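4.2 Rendering settings and the wrist view

The second part of the review looked at the simulation package that ships with the Nallier arm kit. The package, sold by Daltaneo under the name Undier, comes with a tabletop cell, a parallel-jaw gripper model and a wrist camera. We ran it as delivered, with the default light and the default materials, as most small labs will do in their first week with it. Surfaces range from flat single colours to detailed textures, and the user can swap any of them from a short menu.

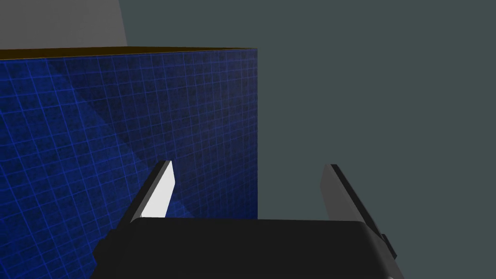
Figure 5. Wrist views from Undier under default settings (three parts).

Installation took one afternoon on a desktop machine from 2019. The licence covers up to 13 seats, which was more than we needed. Aldana Domínguez set up the test scripts in June and kept the same script for every run, so that differences between sessions could be put down to the package and not to the operator. Each script moves the wrist through 17 fixed poses and saves a view at each one. Poses were picked to include awkward angles as well as the usual ones, as the wrist often tilts well away from the work surface during an approach. 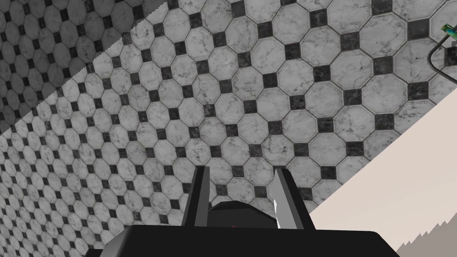 Shadow quality was our main concern with the default renderer. The vendor's manual recommends the low setting for training runs and the high setting for demonstrations, but gives no guidance on when the difference matters. At the low setting the edge of a shadow is drawn in small steps, and the one crossing the octagonal tiles is a fair sample of what we got. The straight border of the beige surface has the same stepping, so the fault is not limited to shadows. A policy trained on these views could learn to treat a jagged line as a feature of the floor. We did not test for this, but buyers who plan to move from simulation to a real arm should keep it in mind.

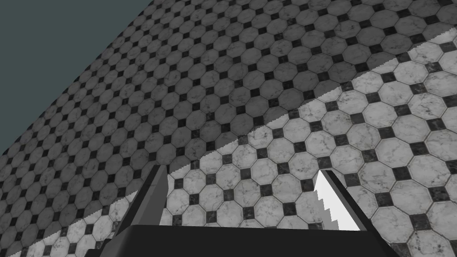

We also compared the package with Adugna, an older simulator still used in our teaching lab. Adugna loads faster and its menus are easier to find your way around, but it has no wrist camera and its gripper has to be modelled by hand - a job that took one of our students most of a week. Undier's gripper was ready to use at first launch. Support from Daltaneo was prompt by email, although two of our questions about light placement were answered with a link to the manual. Section 5 covers the grasping trials.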